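Cell Care, Session 4: Looking After a Five-Digit Hand

Course notes by Evdokia Pappas, Denurano Training Shop

Hello again, and thank you all for being so patient last time when we ran over. These notes cover the hand cell from the setup end, and they include a few things I meant to say on Saturday and forgot. Please read them before you come in. You don't have to memorize anything, and there will be plenty of time to ask.

1. Before you power up

Walk all the way around the cell. I know it sounds like a thing teachers say, but I've been doing this for 16 years and I still find a cable where it shouldn't be. Check that the arm's cable loop hangs free, that the stop button is within reach of the person at the keyboard, and that the last group's speed setting has been put back. We work at 50 percent for everything in this session. If you see a higher number on the screen, turn it down and tell me — no one will be in trouble.

2. The touch check

The touch check is the heart of the morning routine. You bring the hand in slowly until a fingertip meets a flat surface, and you read the contact value for that finger. The brick-patterned panel is good for this work. All those mortar lines give the wrist camera plenty to focus on, and you can judge a small sideways drift by eye against them. Come in from the side you can see best, and stop as soon as the value moves. Pushing harder doesn't give you a better reading, it only wears the tip.

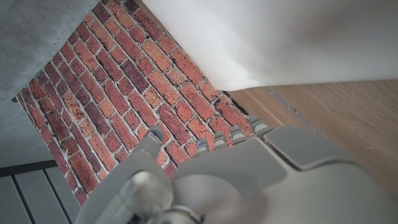

3. Working against the wood and the white piece

Once the values look sensible on the bricks, we move over to the wood-grain surface and the white piece. Plain pale surfaces are harder for the camera, and the hand throws its own shadow on them, so take your time here and let the picture settle before you jog the arm. Watch the thumb as well as the fingers! Most people stare at the fingertips (I did too, for years) and then find the thumb has arrived first. Log the thumb on its own line in the sheet, please, with the pose number next to it.

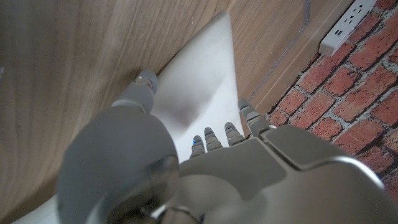 Osov, December

A note from our sister shop, where Fatima Fashola looks after a hand like ours. She has moved the full joint check to every 600 cycles, and in between she does a short one with 2 slow open-and-close passes. She wipes the finger links with a dry cloth first, then listens for any clicking at the knuckles. I like this very much and would like us to try it through the end of the course. Her log form, which she calls the Brurnov sheet after the street the shop is on, is in the blue binder.

4. Spreading the hand

For the last check, open the fingers and thumb and bring the hand back toward the bricks. You want a clear gap between the thumb and the finger nearest it, and you want each finger to reach its pose without dragging its neighbor along. Look at the lights on the digits too, and write down which ones you can see from the wrist view.

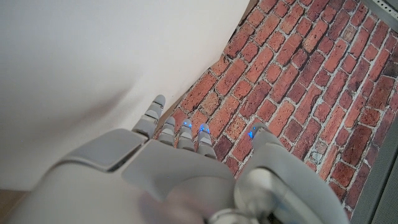
If one finger lags, don't reach for the settings right away. Run the pose again at the same speed, then once more with the palm turned a little, and compare the numbers. A finger that lags in both positions probably needs its tendon looked at, and we'll do that together at the bench next time. A finger that lags in only one is more often short of slack in the wrist cable, and that you can fix yourselves with the power off.

5. Shutting down

Park the arm, relax the hand, and only then press stop. Leave the fingers half open overnight. Sign the sheet, even if all you did was look.

For next session, please bring your filled-in log and read the Delacroix chapter on joint wear, up to 16 pages depending on which printing you have. The drawings are old but very clear. Coffee will be on early for anyone who wants to go over the contact values with me first.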